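The Drawer, the Bin and the Bus to Hornach

Every September I promise myself I will sort out the kitchen drawer, and every September I find something better to do.
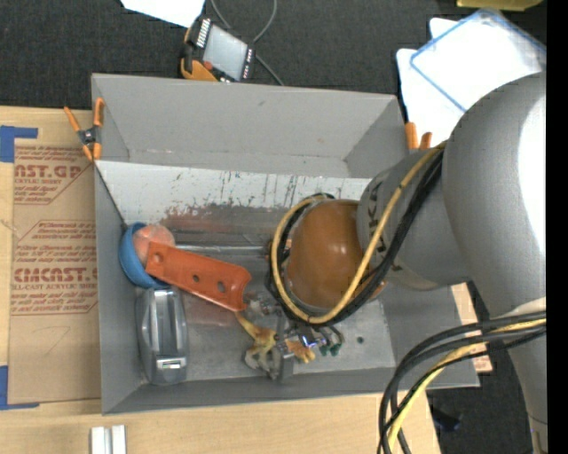

A grey bin with plenty of scuffs and a bit of clutter in it.

This year I did the drawer. It was a wet Wednesday, the bus to Hornach had been cancelled, and I had already put my good shoes on, so I felt I ought to do something with the morning. Out it all came on to the table — string, candle stubs, three tape measures, the key to a shed we left behind in Sollovmont when the children were small. I sat and held that key for far longer than was sensible. It was a dreadful shed (the door never shut and the roof leaked on the deckchairs) but I was very fond of it.

My friend Halima Mbwambo is a great one for throwing things out. She rang at half past ten, as she does, and told me to put the whole lot in a bag and not look. I said I would, and then I made a pot of tea and looked at every single thing. There was a ticket for a coach trip I took with Wing-sze Yu, seat 26, when we ate all our sandwiches before we had left the car park and had to buy soup at the other end! I had quite forgotten the soup. Leek, I think, and very peppery.

So the ticket stayed, and the key stayed, and the string went back in because you do need string. I let go of two of the tape measures, a bundle of dead pens and a set of instructions for a toaster that went to the tip years ago. The drawer now shuts if you press down on the left-hand side first.

I have told Halima it is finished. She is coming over next week with a lemon cake, and I shall probably sit her at the end of the table furthest from it. If anybody knows how to get candle wax out of the corners of an old pine drawer, do leave me a comment, as I've tried a butter knife and only made it worse.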